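Piver Mixing Bowl Set with Plastic Basin: Review
Posted 4/21/23

I bought this set to replace a stack of glass bowls that had become too heavy to lift down from a high shelf. Piver sells it as cream-colored nesting bowls plus one light blue plastic basin. I ordered from the Udetti site and paid 109, shipping included. The box came from their warehouse in Nistetville with paper between the bowls and nothing chipped.

The big cream bowl is the one I use most. It is wide and shallow, which suits salads, pasta and resting dough better than it suits a hand mixer. Batter climbs the sides if you go above the lowest speed. The glaze is matte and speckled, and the inside has rings running around it. Flour paste collects in those rings. A soft brush gets it out, a sponge mostly doesn't.

Weight is fair for the size. The large bowl is 597 grams on my kitchen scale and I can carry it full with one hand under it and one on the rim. The rim is comfortable to grip and doesn't feel sharp anywhere. 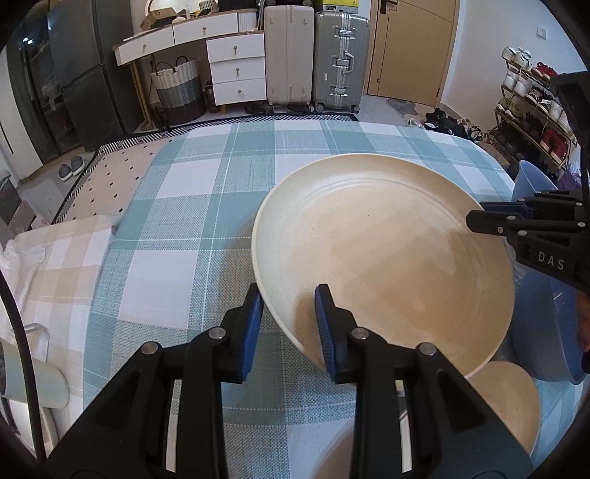

Marks from metal spoons were my problem with this glaze, according to a comment from Kitchen514, who has had the same bowls since August and now uses only wood and silicone in them. The gray streaks came off with baking soda paste but were back within a week.

I have seen a few of those streaks too, all from one whisk. They don't bother me enough to change whisks, but if you want the bowls to stay clean-looking, take the advice.

The small bowls get less attention in the product listing than they should. They are good for cereal, chopped onions, or eggs before they go in the pan. They stack without jamming, even straight from the dish rack. I had a Kiani set before this one that had to be pried apart with a butter knife. 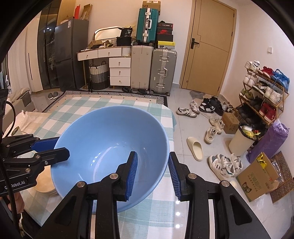 Storage takes some thought, as the basin is the bulky piece and won't fit in my lower cabinet next to the pots. I keep it on its side behind the cutting boards. For washing greens it does the job well — the inside is smooth and glossy, so grit rinses off without scrubbing, and there are no ridges like the ones in the big cream bowl. It has picked up a faint tomato stain near the bottom that I have stopped trying to remove. The plastic flexes a little when the basin is full of water, so lift it with both hands.

Dishwasher: the cream bowls have been through on the normal cycle many times with no change. I wash the basin by hand.

What I would change is the lack of lids. Piver sells them separately, and they only fit the small bowls. For the large one I use a plate or a damp towel.

Rating: 4 out of 5. I would buy it again at this price, though I'd wait for a sale if you already own a decent basin.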